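**Operators wanted: hand-held gripper comparison, Hesley lab**

Abdella is recruiting operators to compare two jaw designs for hand-held grippers on garment handling. Each operator completes 80 trials per design, using a gripper in each hand. Trials cover spreading, folding and turning T-shirts on a padded cloth surface. Sessions last 50 minutes. Grip force and slip are logged throughout. 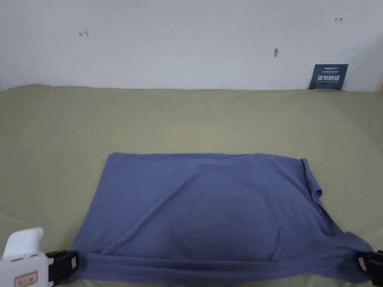 Do I need experience with robots?

Experience is not required. Operators complete a practice block first, and those data are discarded.

Requirements: normal use of both hands, ability to stand for a full session, age 18 or over. Pay is $200 on completion of both designs.

Send your availability to Girish Rajput, Abdella, Room 127, Hesley. Applications close 13 Feb 2021.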